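Choosing a Plain Background for the Ullach Object Collection
Student project report, Ilutlow College, Design and Materials course

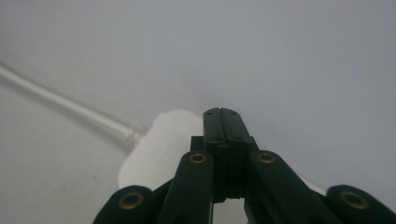

Figure 1. Pale background, no pattern.

1. Introduction

The Ullach collection is a teaching collection of small household objects kept in the Macedo Building. It has 781 objects, most of them kitchen tools, locks, sewing supplies and toys. Students borrow them for drawing and writing assignments. The online list has more than 2,000 photos, taken by different classes over the years on whatever surface was free. Many show desk tops, window sills or patterned cloth, and the edges of the objects are hard to follow.

Our project was to pick one plain background for the collection and write instructions for using it. We had one semester and a small materials budget. Lighting was not part of the assignment, so we used the ceiling lights already in the room.

2. Looking at the existing photos

We went through the online list in January and put each object in one of two groups. An object passed if its full outline could be traced on screen without guessing. If it had several photos, we used the clearest one. Of the 781 objects, 368 had at least one photo that passed.

Dark objects on dark tables did worst. Glass and white china were also hard to see, mostly against white paper. Patterned cloth caused trouble for almost everything, including objects with bright colors. Shadows were a smaller problem than we expected.

3. Materials tested

We tested four backgrounds: white drawing paper, light gray card, unbleached cotton, and a pale matte sheet sold by Flevcombe. Each was hung from a rail and allowed to curve forward onto a table, with no fold where the upright part meets the flat part. The card would not curve without creasing, so we taped two pieces together, and the join showed in every photo.

The same 10 objects were photographed on each background. They included a black can opener, a clear glass funnel, a white saucer, a brass padlock and a wooden darning egg. The rest were chosen to cover different sizes.

4. Results

The white paper was cheap and easy to replace, but the saucer nearly disappeared on it. It also picked up pencil marks and fingerprints by the second session.

The cotton looked fine from a distance. Up close the weave showed, and it wrinkled every time it was rolled up. Ironing it took longer than taking the photos.

The Flevcombe sheet gave clear outlines for nine of the objects. The glass funnel was still weak along one side. A damp cloth removed most marks, although a grease spot from the padlock did not come out completely.

The gray card worked well for the saucer and the funnel. We would have ranked it first if it came in a wider size.

5. Recommendation

Use the pale matte sheet for general work and keep one piece of light gray card for glass and white china. The sheet should be stored rolled on its tube, with the matte side facing in. Objects that have been oiled should be wiped before they are set down.

6. Problems and further work

Our test set was small and had only one glass object. We also judged the outlines by eye, and the two of us disagreed on the funnel and on the handle of the can opener. A later group could test more glass and compare the results under daylight.

The Tuesday drawing class has the sheet now. The remaining gray card is in the flat drawer below the sewing supplies.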